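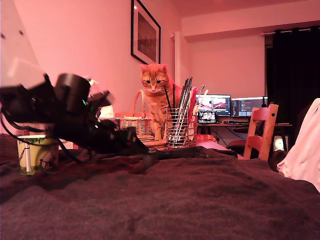

Tresalstead Science Center, Department of Young Learners

Can a robot tidy a bedroom yet?

Some robots can pick up a cup from a bed. It is harder than it sounds. A blanket has folds, so a cup may lean or tip. A paper cup bends if a gripper squeezes too hard. A basket or a holder full of thin sticks can block the way, and a cat can walk off at any moment.

Robots learn by practice. One may try the same chore 3,000 times and still make mistakes in a new room. For now, most bedrooms are tidied by the people who sleep in them.

Words to know
Gripper: the part of a robot that holds things.
Chore: a small job done at home.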